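Stulcombe Community Help > Small Arms and Benchtop Cells > Cameras and Grippers

Wrist camera finds blocks fine when parked, misses them on the way in

Posted by bolt_and_biscuit
Tags: wrist camera, block sorting, Hestum gripper, exposure

Hi all! I have a little sorting cell on a table in my garage and I'm having way too much fun with it, but I'm stuck. It's a six-axis arm with a Hestum two-finger gripper and a small camera at the wrist looking out past the fingers. The controller is a secondhand Telleck. The job is simple: find the green blocks, leave the other colors alone, put the green ones in a tray.

If I park the arm over the table and run the finder by hand it gets every block, every time. When I let the whole program run, it takes its picture on the approach move and the grab point lands off to one side. Sometimes it merges two blocks into one long one and tries to grab the gap between them (it looks so confident doing this). I've recalibrated twice and the numbers come out the same both times, so I don't think it's that.

Settings right now: exposure on auto, gain at 2, arm speed 57 percent. One ceiling light and a desk lamp. Do I need a better camera? I'd rather spend the money on a bigger tray.

3 replies

mr_pegboard
Had the same thing. Slow the arm down. I run everything at a crawl and it never misses. Also wipe the lens, they get fingerprints on them when you change the finger pads.

dovetail_dan
Please don't buy a camera yet! Your calibration is almost certainly fine, and the parked test is your proof. Auto exposure is holding the shutter open long enough for the blocks to travel across the picture while it's being taken. Your finder then draws its box around the streak, and the middle of a streak isn't the middle of the block.

Things I'd do, in this order:

Switch exposure to manual. On the Telleck it's under Vision, then Source, and you have to save the recipe afterward or it goes back to auto at the next power cycle. Guess how I know.

Bring the exposure down until a picture taken at full approach speed has edges on it. The picture will get dark. Let it.

Add light until you have the brightness back. Two cheap LED bars, one on each side of the table, did more for my cell than anything I've ever bought for it. I got mine from the Troncoso surplus store and they're still going strong. Aim them low and across so they don't glare off the tabletop.

Leave the gain alone until the light is sorted. High gain puts speckle in the picture and then your color limits start picking up junk.

While you're in there, check that the camera bracket is tight. A loose one will give you a wobble even after the arm has stopped, and that looks a lot like this problem. Two screws, a drop of the blue threadlocker, don't crank them.

bolt_and_biscuit
Oh wow, the box around the streak thing makes so much sense. Bracket was snug. Going to hunt for LED bars tonight!
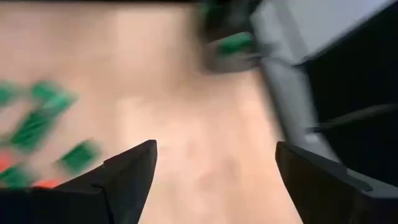

Sabine Stöcker
Member, Benchtop Cells | 64 posts | December, 9:40 p.m.

Adding a picture from my own bench because I love this problem and it's so much easier to spot once you've seen it. Look at the green pieces on the left, and the two red-orange ones in among them. They're smeared sideways, and one of the red-orange ones is down to a bright streak above the finger. Ask a finder for the center of any of those and you'll get a number, just not one you want to send the gripper to.

Everything Dan says is right. I'd add one more fix that costs nothing: stop for the picture. Put a wait right before the camera trigger, after the move has finished, and let the arm settle. I started at 900 milliseconds, which is far longer than it needs, and then cut it down a bit at a time until the picks went bad, and backed up one step. You get to keep your fast approach and you only pay for one short pause per look.

Two traps. The move command on these controllers can report done while the arm is still blending into the next point, so turn blending off for that one waypoint or your wait starts too early. And take the picture with the fingers open, the same width every time. They sit at the bottom of the view, and if they're in a different spot each time they'll cover different bits of table. I mask mine out of the search area, with a little margin around the tips.

Slow the whole arm down only if you enjoy waiting. Mine would take all evening to clear a table!

Post back when you've got the lights up, I'd love to see how it picks.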